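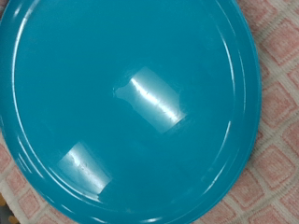

Informe de visita al laboratorio de manipulación de Ekstead

En mayo, una delegación de Hemari visitó las instalaciones de Ekstead, donde fue recibida por Lucyna Zawadzka y Hubert Cieślak. El objeto de la visita era conocer el procedimiento de recogida de ejemplos para el sistema de aprendizaje Zustum, que reúne hasta la fecha 2505 demostraciones. 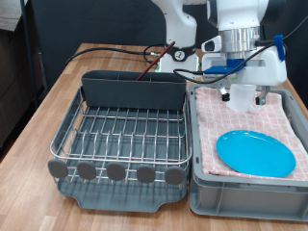
La tarea de vajilla aporta 600 de esas demostraciones. En el puesto, el brazo sostiene un vaso translúcido sobre la caja gris, forrada con un paño de cuadros rosas y blancos, junto al escurridor. Según expuso el Sr. Cieślak, cada ejemplo se revisa antes de su incorporación al conjunto. La delegación solicitó copia del protocolo de revisión.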